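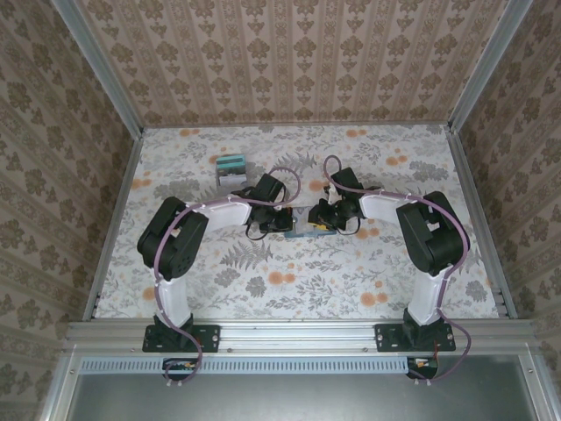 2 min read

Used mechanical keyboard checklist (with my comments)

I buy a lot of secondhand boards, and after getting burned on a Haberkorn 60 with a dead spacebar I started writing down what I check before any money changes hands. I do it in this order every time. Feel free to print it!

1. Case and feet
Put it on a flat table and push down on each corner. Any rocking? Mark it down.
Comment: my Zider rocked like a bar stool until I found one rubber foot stuck on crooked. Easy fix, but I still got a few bucks off for it.

2. USB port and cable
Plug in, wiggle gently, watch the lights. If the board drops out even once, FAIL.
Comment: bring your own cable. I can't stress this enough. Sellers love to say "oh it's just the cable," and then you get home and it's the port.

3. Every single key
Open a key tester in your browser and hit them all, including the ones you never use. Then hit each one ten times quickly and look for doubles.
Comment: Scroll Lock counts. I skipped it on a Tradora and guess which key was dead. Did I need it? No. Was I annoyed? Very.

4. Stabilizers
Press the spacebar, Enter and both Shifts on the left end, middle and right end. They should come back up at the same speed.
Comment: a bit of rattle is a PASS for me on anything under 50 dollars. Grease is cheap. A bent wire is a different story.

5. Switches
Pull at least two caps and look at the switch. Check that the color matches what the listing promised.
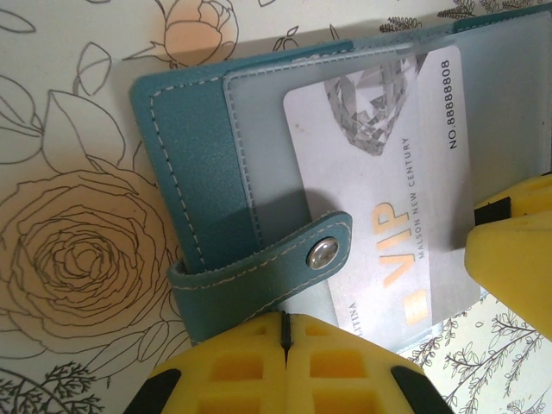
Comment: Neelam Negi, who got me into this whole mess, pulls the caps off the entire left side before she'll even talk price. I'm not that brave in front of a stranger, so I go for W and the spacebar, which usually get the worst of it.

6. Keycaps
Tilt them toward a lamp and look for shine. Check the stems for cracks.
Comment: shiny WASD on a Dulisex set is normal wear, PASS. A cracked stem is a FAIL unless there are spares in the box.

7. Count the caps if they come in a bag
The layout I buy most has 62 keys. I've been handed a bag with 60 (both missing ones were Alt, how does that happen?).

8. Firmware
Hold the reset combo from the manual, then try one layer change and one volume key.
Comment: Jamila Liyanage wrote to me in July to say hers still had the last owner's macros on it, including what looked like a password. So wipe it, please, even if everything works.

Two FAILs and I walk. One FAIL and I ask for a discount, unless it's the port, in which case I walk anyway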